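Gurnum Golf Club – Practice Range and Short-Game Area
Safety inspection checklist with comments
Month: July
Inspected by: Ikechukwu Onuoha
Reviewed by: Delwyn Gilchrist
Ratings: S = satisfactory, A = attention needed, N = not in service until repaired

1. Range bays

1.1 Dividers fixed and upright – S
1.2 Hitting mats flat, no lifted edges – A
Comment: Mats in bays 3 and 8 have worn through at the stance position and the rubber base is showing. Rotate both end for end and reorder if the base curls again. Vik mats take the long pegs only.
1.3 Tee sockets clear and flush with mat surface – S
1.4 Standing line visible from every bay – A
Comment: Faded at the left-hand end. Repaint before the junior clinic.

2. Netting and boundary

2.1 Side netting, no tears larger than a ball – N
Comment: Tear at head height on the car park side, second panel from the gate. Bay 19 is closed until the panel is replaced. Cable ties are not an accepted repair on this side.
2.2 Posts plumb, footings sound – S
2.3 Stay cables tensioned and sleeved – S
Comment: Sleeves replaced last season. Colour has gone off but the plastic is still supple.
2.4 Warning signs legible from the footpath – S

3. Ball collection

3.1 Picker cage guard fitted and locked – S
3.2 Stop-play light and horn operating – A
Comment: Light operates. Horn works from the shop switch but not from the shed. Wiring to be traced by an electrician. Until then the shed operator radios the shop before driving out.
3.3 Ball washer isolator labelled – S
3.4 Ball dispenser, no exposed edges at the chute – S
Comment: Stuvance unit. The lower lip has been filed and refitted.

4. Putting and chipping greens

4.1 Hole liners below surface level – S
4.2 Bunker rakes stored tines down – A
Comment: Repeat item. Two rakes left on the bank beside the path.
4.3 Chipping direction signs in place – S

5. Club storage and hire area

5.1 Floor clear of trip hazards – S
5.2 Hire clubs checked for loose heads and cracked shafts – A
Comment: Two wedges withdrawn and tagged. Grips on the Kisesetti junior sets are hard and slippery, and should be replaced as a full set.
5.3 Cabinet doors closed when unattended – S
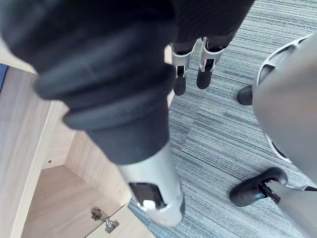 Gripper above the open cabinet.

5.4 Heavy items kept on lower shelves – S
5.5 First aid kit sealed and within date – A
Comment: Seal broken, contents complete. Cold packs to be restocked. Reseal and initial the card.

Follow-up
Items 2.1 and 3.2 take priority. Bay 19 reopens only on Delwyn Gilchrist's signature. All other A items to be rechecked at the next monthly inspection.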